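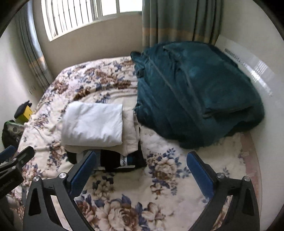

Home Forums Perception Control Tooling Unanswered Log in

Pose track jumps when the gripper gets close to patterned bedding

Posted by Olaia Toledo, 15 September 2022

Hi all! I'm working on demos for a folding-and-stacking policy (pillowcases, blankets, that kind of thing) using a hand-held gripper with a wrist camera, and my visual-inertial SLAM is driving me up the wall. When I'm standing back from the bed everything is lovely, the trajectory is smooth and the map looks like a room. Then I lower the fingers toward the blanket and the pose starts sliding sideways, and in the worst episodes it snaps to some other spot on the bed entirely.

Stuff that might matter: fisheye lens, so straight edges near the border bend a lot. The blanket is cream with big navy and brown flowers all over it, and on top of it I've got a folded white pillowcase and some beige cloth. There's a window behind the bed with white bars on it, and it's bright. Both fingers are in view the whole time, black with blue pads. I recorded 61 episodes and lost tracking in 36 of them. I did a mapping pass first, walking slowly through the room, then localized the demos against that map.

My guess is the flowers. They all look kind of the same to me, so why wouldn't they look the same to a feature matcher? Before I go buy a plain gray blanket, is there something I should be changing in the config? I'm running the Taton front end with default settings, and I haven't touched the mask.

Marianna Mazurek

Don't buy the blanket! Floral prints are usually great for tracking, they're full of corners. I'd have bet on the white pillowcase being the trouble before the flowers. But I think the first thing to look at is your last sentence, the part about the mask.

The fingers move with the camera. As far as the tracker is concerned those are beautiful, high-contrast features that never go anywhere, and when you get close to the bed they're competing with a blanket that's probably a bit blurry. If enough of them survive outlier rejection, the tracker decides you've stopped moving. The sideways slide is just what that looks like. I had the same thing on the Hajji rig and spent 4 days blaming the IMU (I even re-ran the calibration twice, sigh).

The default mask in Taton covers a little strip along the bottom and that's it. What I do:

Record a few seconds opening and closing the gripper all the way. Take the union of everything the fingers cover, then grow it a bit. Include the mounting bracket, people forget the bracket, and if your fingers have holes in them, fill those in too. You lose some real background through the holes but the edges around them are poison.

Apply that mask at feature extraction, for the mapping pass AND the demos. Leave the training images alone, the policy needs to see the fingers.

After that, look at exposure. With a window like that, auto exposure swings when you tilt down toward the bed and your features vanish for a few images. I lock mine while pointing at the bed and let the window blow out.

Ismail Ragab

had this too, just turned the feature count way up and it went away. try 4x

Nataša Petek

I'd be careful with that, more features with no mask means more features on the fingers as well. It could hide the problem in one room and bring it right back in the next.

On the snapping, I think that's separate from the sliding. A jump to another part of the bed smells like a bad relocalization, and there I'd say Olaia's hunch about the flowers is fair. Repeated print can match itself one flower over. Raise the minimum inlier count before it accepts a reloc (I use 41, the Truscombe people go lower) and reject any candidate that disagrees with the IMU prediction by more than you could physically move your arm.

Also, did anything on the bed get moved between the mapping pass and the demos? Your whole task is moving cloth around. If the map has points on the pillowcase or on a heaped-up blanket, those points are wrong as soon as you pick the thing up. Do the mapping pass with plenty of time on the walls, the curtains and the window bars, and get up close to the bed too so there are map points at the distance you'll be working from.

Olaia Toledo

Ohhh, I mapped the whole room from standing height and never went near the mattress. And no, my mask doesn't include the bracket, or the fingers for that matter. Redoing both tonight, then I'll rerun the same episodes against the old map as well so I can tell which change did what. Marianna, when you grow the mask, is that a fixed number of pixels or do you scale it with the distortion?

Marianna Mazurek

Fixed, I'm lazy. Just draw it on the raw fisheye image and not the undistorted one, or it won't line up at the sides.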